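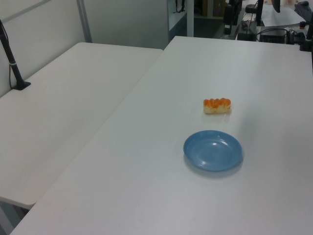
My evening at the Basholm council meeting

08/04/2022

So I finally went to one! I've lived in Basholm for years and complained about the council for most of them (mainly to my sister, who has stopped picking up), and last night I put on a clean shirt and went to sit in the public seats.

The big item was the Munro Road petition. If you've missed it, the town wants to sell the old bus depot lot to Draroma, who'd put up offices and a parking deck. The petition asks for a public vote first. It came in with 3739 signatures, and the town clerk's office threw out 178 of them for bad addresses or people signing twice. That still left it way over the 2064 it needed, so I figured this part would take five minutes.

It took an hour and a half. One councilman wanted the whole thing sent back over the wording on page two, where it says "sale or lease" and the notice in the paper only said "sale." There was a long back and forth with the town attorney, who kept saying "in my reading" and flipping through a binder. I lost the thread somewhere in there and I don't think I was the only one.

Then public comment. You get two minutes and there's a little light that goes red. Ferhat Karaca, who started the petition back in March, got up and asked the mayor straight out whether a price had been agreed already. The mayor said talks were "ongoing." Ferhat asked again. Same answer, and then the red light, and a fair bit of grumbling from the back rows.

I should say I'm not dead set against the sale. The lot has been sitting there fenced off since the Furau line stopped running, and the town could use the money. But come on, let people vote on it! If it's such a great deal, make the case.

In the end they voted 4 to 3 to accept the petition, so it goes on to the scheduling stage, and they have 50 days to pick a date for the vote. I'll be at the next meeting too. I'm bringing a cushion, those chairs are brutal.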